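Subject: Re: Vemness trial, which scenes come with it?

Iestyn Parri wrote:
> Does the Vemness trial cover bin work only, or panels too?
> And is it one arm or 2?

Both, on the trial license. I ran it at Lomside in March, all in simulation. The bin scene loads two arms by default. 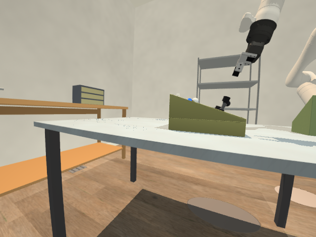
Bin scene, gripper clear of the bin.

I logged 322 attempts over 6 sessions. Setup took a morning, mostly spent on the license server.

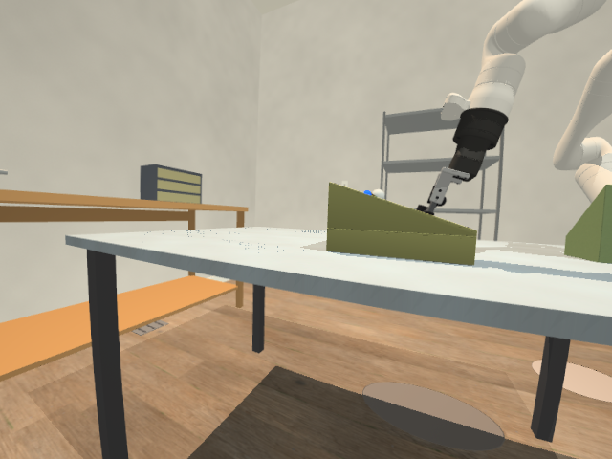

The export goes straight into Bellis with no conversion. Support answered both my tickets, one of them slowly.
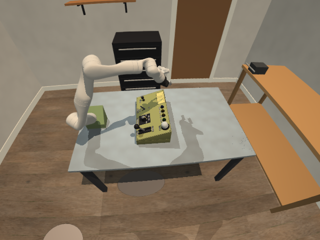

Panel tasks are a separate download and the manual for them is thin. You get one console with a joystick-style lever, round buttons and a white ball knob, so there is a fair range of contact work in it. I would ask for the price before starting.

Rania Saab

2 comments

gurnex_user: Is the panel download in the trial too?

Rania Saab: Yes, same key.

This site uses cookies. Accept | Settings

Contact the list owner | Back to top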